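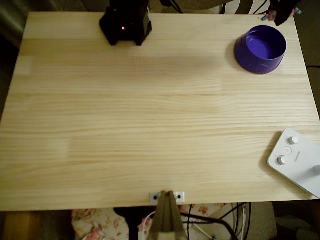

Pine table, purple bowl, Wednesday.

So I've gone and done it, I've signed up for the sourdough swap at Stemcombe again. Last December I swore I was finished with bread (my starter died while I was away at my sister's and I took it badly), but Ritu Chauhan gave me a jar of hers, and I'm weak.

Her starter is called Gautam. I don't know why and she won't tell me. Gautam is a rye starter and a greedy one – I feed him before breakfast and again when I get in from work, and he still smells like nail polish remover if I'm an hour late!

My first loaf was a brick. The second one was a slightly taller brick. I'd been going by the clock, four hours and into the fridge, and my kitchen is just too cold for that now that the evenings are drawing in. For loaf three I let it go 11 hours overnight with a plate over the top, 502 grams of flour (I overshot and couldn't be bothered scooping any out), and it rose properly. Big uneven holes, chewy crust, a bit flat on one side where I slashed it too deep. I ate a third of it standing up with salted butter.
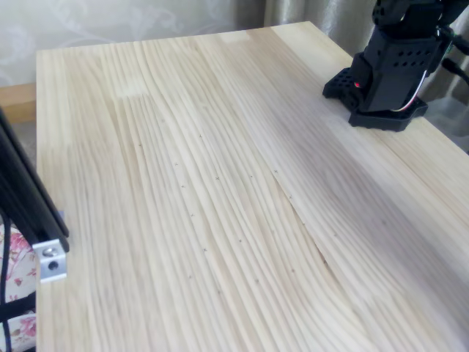
Little pencil crosses on the pine.

What I still can't get right is the shaping. Every video makes it look like folding a letter, and mine sticks to everything, then to me, then to the dish towel. I've tried wet hands, I've tried rice flour, I've tried going really fast and not thinking about it. Rice flour is winning so far, but you do find it in your hair later.

I put all this on the swap's message board and asked whether I should just give up and use a loaf pan.
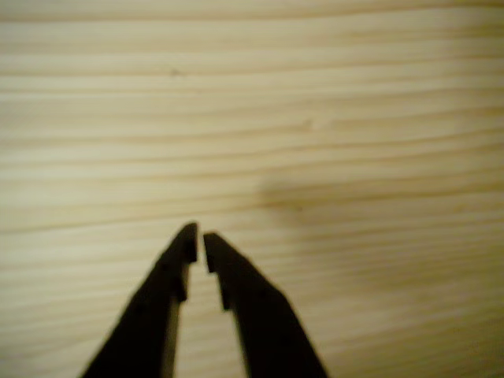 Dilek Yüksel wrote back that a pan is fine and she's used one for years, but that I should try cutting the water by a couple of spoonfuls first, and leave the dough alone for twenty minutes before the final shape. So that's the plan for the weekend. Gautam gets an extra feed on Friday night, and I'm buying more butter.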